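Can a machine put the screws away yet? A talk with Pádraig Mac an tSaoi

4 Oct 2022

Pádraig Mac an tSaoi has been trying to get a robot to tidy up after him for the better part of his working life, and he would like you to know that his own bench is a disgrace. He tells me this before I have my coat off. He runs the small automation group at Hatholm, and when I asked whether we could talk about chores - the plain, dull kind, at home and in the shop - he said it was the only thing he ever wanted to talk about anyway.

So, can they do it? "Some of it, on a good day," he says, and laughs. "If you give me one drawer, in one cabinet, in a place I know, then yes, I can have an arm open it for you all afternoon. If you ask me to come to your mother's kitchen and open hers, I'm going to start making excuses."

Drawers are a favorite subject. He spent most of July on them, as part of a project called Platier, which looks at whether an arm can sort and store small parts the way a person in a repair shop does at the end of the day. Much of the practice takes place in simulation, where the team can run the same reach over and over without wearing anything out. The last batch was 1,000 tries, and the arm got through 600 of them cleanly.

I said that sounded pretty good to me. He made a face. "Would you keep a helper who dropped your things four times out of ten? You'd be very nice about it for a morning." He is quick to add that the misses are where he learns the most, and he goes through a good number of them himself in the evenings, with a pot of tea and a notebook (paper, he insists, and always has been). Plenty of them come down to the last inch. The arm gets to the right place and then closes a little too early, or comes in at a slant and nudges the thing it was meant to pick up.

"People see the big swing of the arm and think that's the clever part," he says. "We've had the big swing for years. It's the bit down by the table that keeps me up at night." 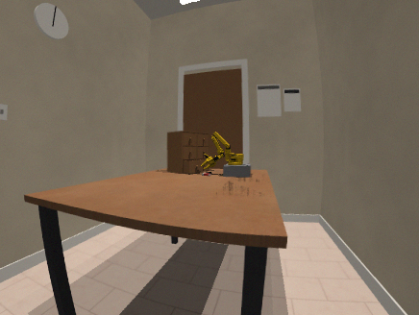

The simulated workroom, with the arm reaching down beside the drawer cabinet.

Shop floors are further along than homes, in his view, and he thinks they will stay that way for a good while. A shop can bolt the cabinet down, label everything and tell people to leave it alone. At Aguiar, a parts supplier he visits now and then, the staff rearranged 33 bins so that a machine could reach them, and then found they liked the new layout better themselves. "You can't do that to a family," he says. "They'll put the scissors wherever they please, God love them."

And laundry, dishes, the beds? He shakes his head at the beds. Dishes he is more hopeful about, at least the sturdy ones. A sister project, Hokier, is working on folding towels, and he speaks of it with great affection and no envy at all.

Before I left I asked what he would buy tomorrow if somebody had it for sale. He thought about it for quite a long time, looking over at that bench of his. "Something that finds the lid," he said. "Any lid. I'd pay whatever they were asking."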